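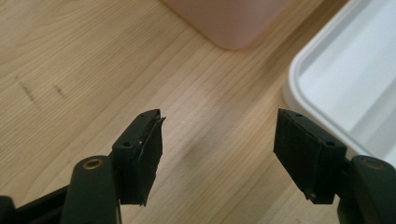 Ticket 721, Drirnholm shared workshop, furniture. Status: open, then closed, now open again. The craft table was oiled with Wumbei finishing oil last June and has been collecting marks ever since, in spite of the laminated sign asking it not to. The current complaint concerns the two dark smudges on the left, a longish grayish-brown streak and a short dash beside it that lies more or less along the grain and may have hoped to pass for part of it. The pink container and the white tray are at the far side and can stay there, as neither has been accused of anything.

Reported by: Soledad Arellano
Priority: low (reporter disagrees)

Saturday, March 22, 2025
09:40 Tried a dry cloth. The cloth is fine. So are the marks.

09:55 Tried a damp cloth with a drop of washing-up liquid, then dried it straight off. No change to the long one. The short one may be lighter, or I may be standing somewhere else.

10:20 Theory: pencil. Tried a soft white eraser, going with the grain. Got a faint grey crumb, which I am counting as evidence. Stopped when the wood began to look cleaner than its neighbours.

10:45 Rang Dredberg, who sold us the table. Held for 8 minutes. Was advised to switch the table off and on again, then transferred to furniture.

11:05 Furniture says a scuff in the finish won't wash out. Suggested fine abrasive paper, very light pressure, then a thin coat of the same oil. Also offered a replacement top for 493, delivery extra. Declined with dignity.

11:10 The cupboard has coarse paper, very coarse paper and half a tin of Gestik wax meant for skis. Left all three where they were.

Next steps: buy fine paper. Test on the underside first. Check there is enough Wumbei left in the tin.

Comment from S. Arellano, 11:32: Please don't close this one as "character". That was the reason given last time.

Status: waiting for parts (sandpaper)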